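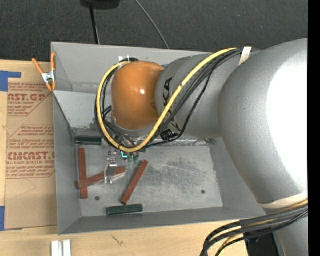
KUKA arm over a metal bin, red and green blocks on the floor of it.

Since people keep asking me if a robot can do the boring jobs in a shop yet, a few posts on bin picking.

Bin picking means taking loose parts out of a container one at a time. At Mowat we pay people to do it. The parts are brackets, and a full tote holds 398 of them.

A block in a bin looks easy. The hard ones are the pieces lying against a wall or across each other. A finger needs room to get down beside the part, and a sloped side takes that room away.

A person just slides the piece over with a thumb and picks it up. You don't think about it. A machine has to plan that as a separate move.

Annag Baxter on our floor timed herself on a mixed tote in December. 59 seconds for the small one, and she was talking to me the whole time.

My rule for now: same part, same bin, 2,000 picks a shift, get a quote on an arm. If the parts change every 200 pieces, keep the person.

Home is further off. A laundry basket is a bin where every part is soft and a different shape. I would not wait for it.

Sheldon Morin asked about cables. Budget for them. They wear out and they snag, and the sales sheet won't mention it.

Will post our own quote once it comes in.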